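Reading the Gita slowly, and in a language you understand

By Hemant Shakya

In our study circle we finish the Bhagavad Gita every year, from April to the next April. I have been in this circle for 13 years, so by a simple calculation I should know the book very well. I do not. I know the sound of it. I can begin a verse when somebody gives me the first two words, and I can continue to the end with my eyes closed, and if you stop me and ask what Krishna is saying to Arjuna in that verse, I need to go and look.

My opinion is that we read too fast, and that we are too proud of the Sanskrit. I say this with respect. My grandmother recited one chapter every morning before she took tea, and she did not understand the grammar at all. I would never say that her recitation had no value. She had devotion, and the sound carried it. But she was not pretending to study. We call ourselves a study circle, and then we recite.

The tradition itself does not ask for hurry. The old order is hearing, then reflection, then deep meditation. Most of us do the first and go home. Reflection needs time, and it needs a language in which you can argue with yourself. For me this is Nepali, for my neighbour Diane Pelletier it is French. She joined us as a beginner, and she asked in her first month what "own duty" means for a person who was not born into any duty. We had recited the verse in the third chapter many times and had never stopped at it. We talked about it for nearly 90 minutes, and some members were annoyed that we did not reach the end of the chapter.

I was not annoyed. I think it was the best evening of that year.

There is an objection, and Ghislain Fraser has made it to me more than once. He says a translation is already somebody's opinion, and a reader who depends on it is following the translator, not the text. He is right. But the answer is to keep two translations open and the Sanskrit between them, and to notice where they disagree. In the places of disagreement I have learned the most. One says "faith" where the other says "trust" — and I can spend a whole week with that.

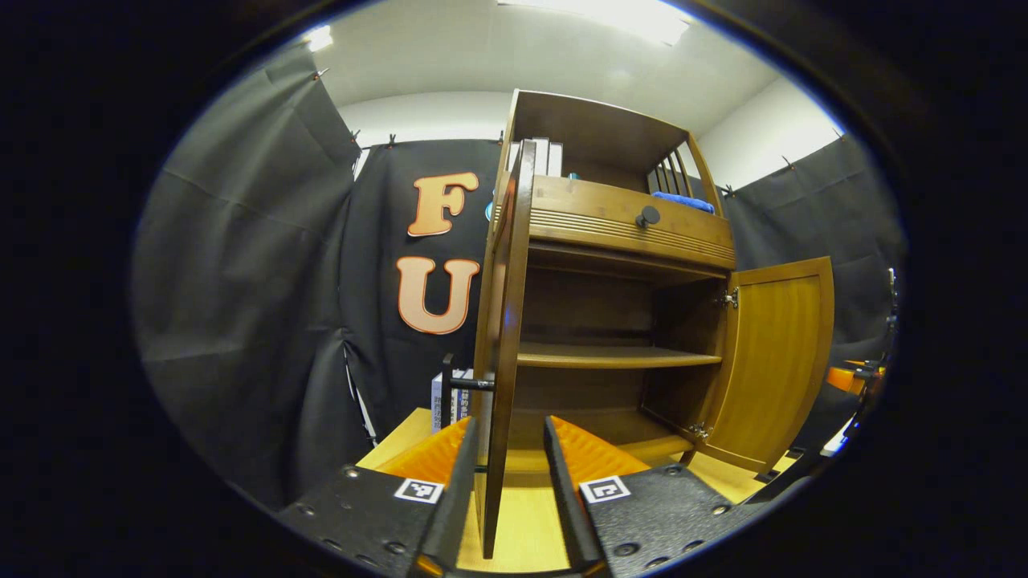
What I would like us to change

Let us take one chapter only for next year, the twelfth. It is short, and it speaks of devotion in plain words. Recite it at the start, as now. Then one verse, slowly, in any language that is present in the room. If we do not finish the chapter by the following April, we continue with it.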